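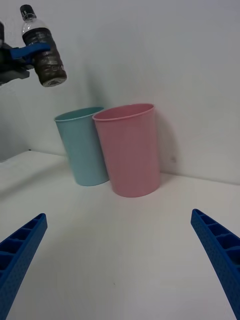

Aigars Dambrauskienė wrote that I should put the whole 3,000 into one good arm from Zikby and stop shopping for two. I've been chewing on that all week, and I do see the sense in it, but I'm still leaning toward the pair. Pouring from a bottle and steadying a cup are the sort of jobs I want to try, and for those I'd sooner have two modest arms than one lovely one standing there by itself. Anyway, here is where the budget stands, and please poke holes in it.

The blue ribbed fingers stay whatever happens. I like how they give a little on plastic.

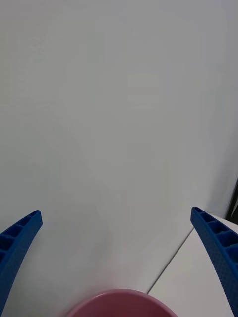 Then there's the wrist cameras, one per arm, and the spare fingers, 3 sets at 94 a set from Bukero. Shipping I haven't even looked at yet (I know, I know).

usness_fan
Posted February 22, 2025

Lovely to see somebody planning before they pay! I went with two arms myself and I'd do it again, but please leave room for power supplies, clamps and a decent table. My clamps came out of the grocery money, and I heard about it at home for quite a while.

Aigars Dambrauskienė

Well, I'm going to be stubborn, friends. Two cheap arms means two of everything to calibrate, two sets of cables, and twice the evenings gone. Buy one, learn it well, add the second next year if you still want it. And I'd cut the spare fingers down to one set, you can always order more.

zein_and_tea

I disagree on the spares, Aigars, with love. Mine took 2 months to arrive and the arm just sat there. Keep all of them. I'd wait until March on the arms, though, and ask Bukero if they'll do a price on the pair.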